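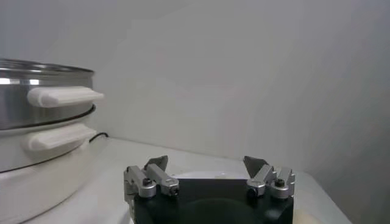 The two-tier cooker on the corner table: steel pot on top, white base underneath.

Bakker community kitchen, progress report to the Kernitz Fund, June

Hello again, and thanks for being so patient with the change of reporting dates! I know you asked for two pages at most, so I've kept this to the kitchen itself and left the garden beds for the next one.

The big news is that the small cooking corner is in use. When I wrote last time we had a table, a freshly painted wall and a lot of opinions (mostly mine) about what should go there. We settled on the two-tier cooker, and I'm so glad we did. I had my heart set on a four-burner range right up until the electrician's quote came in, and then I very quickly stopped having my heart set on it.

What I like most is how simple it is to teach. The steel pot sits down into the white base, each part has its own off-white handle, and both handles stick out on the same side, so I can show a new group how to lift the pot off in a minute or so. We keep them turned into the room. People do still go for the lower handle first and bring the whole thing up off the table, so I've put a little card on the shelf that says TOP HANDLE = POT. We'll see if it helps.

The money

You gave us 548 dollars for the corner and we've spent 424 of it. That covers the cooker, the table, the paint and a box of wooden spoons that I'm told was too many wooden spoons. I'd like to put what's left toward a second pot and a proper set of measuring cups, if that's all right with you. The cups we have came from three different kitchens and they do not agree with each other on what a cup is. All the receipts are in the folder I sent with the spring report, except for the paint, which I'll scan this week.

Who's cooking

We've had 43 people sign up for the beginner sessions, which run on Tuesday evenings at 6:30. That's well over what I put in the application, and I had to split the list into two groups that take turns. The first few weeks were rice, steamed vegetables and a lentil soup that everybody wanted the recipe for. Then one group asked for dumplings, and dumplings take forever when you only have one pot going, so we ran until almost ten and I had to call the building to keep the lights on. It was a great night, though! I'd do it again with a smaller batch and more hands on the folding.

Things that are slower than I hoped

The recipe booklet. I said it would be printed by now and it's still a pile of notes on my desk. Jidarano, the print shop, quoted us 465 dollars for the run, and that isn't in this grant, so I'm looking at a plainer version with stapled pages. I've typed up the rice and the soup. The vegetable steaming times are a mess because every group cut their carrots a different size.

The cord is the other one. At the moment it comes out from behind the base and runs along the tabletop toward the wall, and I'd like it clipped down before the younger groups start. Cinetti Hardware has the stick-on clips and I've asked them to put a pack aside.

I'm also still going back and forth on the wall. Plain white looks lovely and clean, and it also seems like a pretty brave choice next to a soup pot. A wipeable panel would be the sensible thing. If you have a view, I'd love to hear it, and I'm happy to price one up before we decide.

What's next

Over the summer I want to get the second pot bought, finish the booklet in whatever form we can afford, and start one daytime session for people who can't do evenings. I've penciled that in for 11 in the morning, which would let us all sit down and eat what we made for lunch. If anyone from your side wants to come to that one, just let me know a few days ahead so I can soak enough lentils.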